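2024-02-03, brick sorting, Livden bench

Big toy bricks today, and I love these things! The studs are so chunky you can tell a 2x2 from a 2x4 at a glance. Uliana Lytvynenko wants one color per bin.

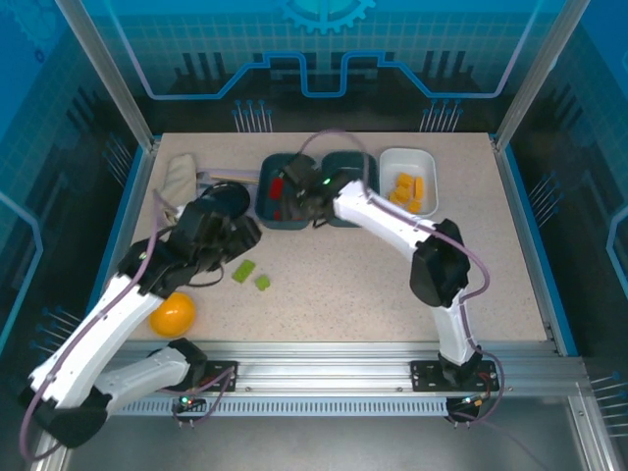

The speckled board stays. It hides scuffs and I like the look.

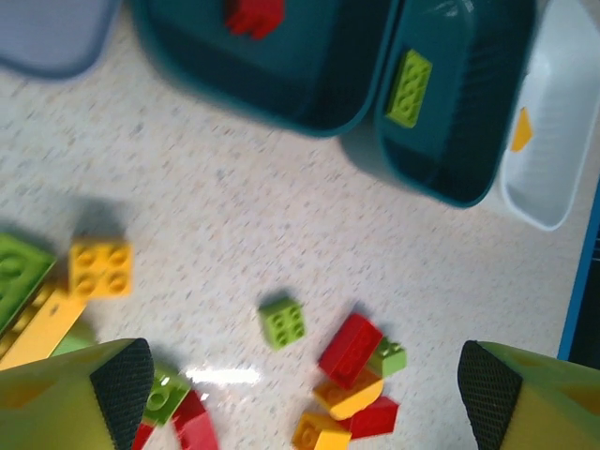 Loose bricks, bins along the back.

Next question is tray choice. Teal or white, either is fine by me.
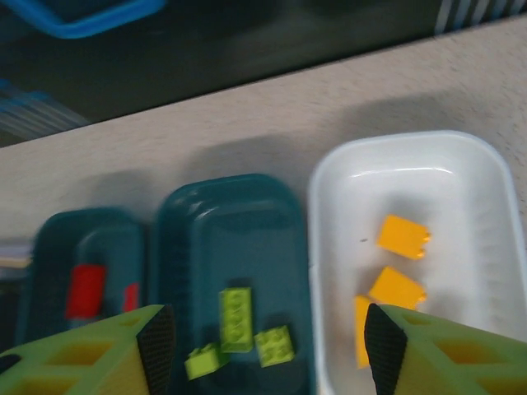

I'd vote for shallow trays every time. Color reads so nicely against the dark teal, with the lime-green ones especially (what a green!).

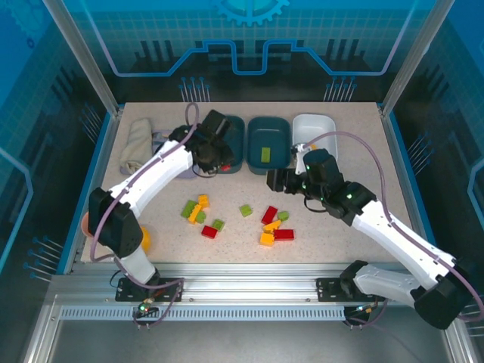
Order more bricks from Stundemis, 100 would do. Yellow could go in the white bin, still empty-looking here. Ask Toledo about lids.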